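Sorting Snacks at Flerkby: A Small Gallery

By Elvia Trujillo. February 11, 2019

I've packed mixed snack boxes at Flerkby for long enough that I can tell a bag of chips from a bag of crackers with my eyes on the clock. So when the company decided to let a robot arm into the sorting room, people kept asking me what I thought, and I kept giving a different answer depending on how my shoulders felt that day. This page is my attempt at a proper answer, with a couple of pictures from the sorting table (my cousin in Stulthorpe has been begging to see it, hi!).

Quick background for anybody outside the building. We put together snack boxes for offices and break rooms. Stock comes in mixed, somebody sorts it into baskets, somebody else packs from the baskets, and the boxes go out to customers. On a normal shift we send 180 boxes. Before a long weekend it's more, and everybody gets a little short with each other. The sorting is the part that wears you out. You reach, grab, look, drop, reach, grab, look, drop, and by lunch your wrist is talking to you.

The arm came in September. We call the whole setup Ivell, which was the name on the project sheet taped to the door, and it stuck. Dulce Robles runs it day to day. She used to be on the packing line right across from me, and she's the one who drew the symbols on the baskets with a marker! There was talk of ordering nice printed labels. She had a marker in her apron and it took her less time than the meeting did.

The marks were a bigger deal for us than I expected. We used to go by "the chip one" and "the one by the door," and every time somebody moved a basket the whole system fell over. Now Dulce calls out a shape and we all know which tub she's talking about, me included, and I'm terrible with left and right before coffee.

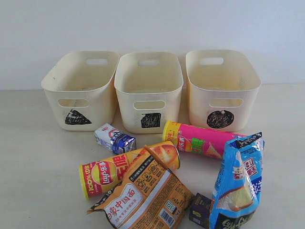
Did anybody lose their job when the arm came in?

Everyone who was on the team in September is still on it, but the work got divided up differently. Two people moved from sorting over to checking and packing, and Dulce went from packing to running the arm, with a raise. What did change is that an open sorting spot was never filled, and I think it's fair to say that out loud. We noticed it.

I get that question more than any other, usually from family. The second most popular is whether it's faster than me. On a good run of boxes and cartons, it keeps up fine and it doesn't need a sandwich. On bags, no way. A soft bag folds up differently every single time, and I can grab one without thinking while the arm is still deciding where to pinch. Cans are somewhere in the middle. They like to roll, and it doesn't care for that (neither do I).

So the way we've got it now, the arm does a first pass and one of us stands at the check station. If it can't make up its mind about something, it leaves the thing on the table and a light comes on. In the first week that light came on 29 times in one morning and I wanted to throw a shoe at it. These days I can get through most of a cup of tea between lights, except on days when a supplier changes the packaging, and then we're right back to week one.

There's a skill to the checking that I didn't see coming. You have to stay interested! With hand sorting your body keeps you awake, but when you're watching something else work, your mind goes to groceries and your kid's dentist appointment. We swap every half hour now, which was my suggestion, and I'll take credit for it because I don't get to take credit for much else on this page. The first schedule had one person at the station for a whole shift and it was awful.

The other thing is the noise, or the lack of it. Sorting used to be where we talked. Four people around a table, hands busy, mouths free. With the arm going there are only two of us in that room and the table has a line on the floor you don't step over while it's moving. I miss the gossip. Dulce says I make up for it at lunch.

What I don't miss is the wrist brace. It's been in my locker since the fall. My doctor is happy, I'm sleeping better, and I can open jars again. If you're reading this from the Huanca site, where I hear you're getting your own arm soon, ask early about who gets trained on it. Here they asked for names and only gave us 5 days to put our hands up, and a couple of people who would've been great at it were out on vacation. Also ask where the stop button goes. Ours was behind a post at first, and Dulce had it moved before she'd let anybody turn the thing on, bless her.
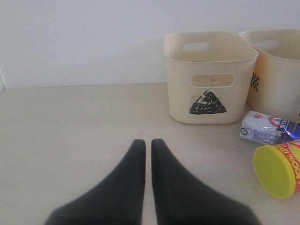 Gripper at the sorting table, open, with the triangle basket up ahead.

I asked Dulce what she'd want on this page and she said to tell people that running it is a lot more wiping and resetting than they'd think. She cleans the fingers at the start of each shift and again after lunch. She also keeps a notebook of every item that gives it trouble, and the crinkly bags have their own section. I've read it, and some of the comments can't be printed here.

Would I go back to the old way? Ask me on a bag day and I might. Most days I'd keep the arm, get that open spot filled, and put a radio in the room. I've put in a request for the radio.

We use cookies to remember your settings. By continuing to browse you accept our cookie notice.

Contact | © 2019 Elvia Trujillo | Back to top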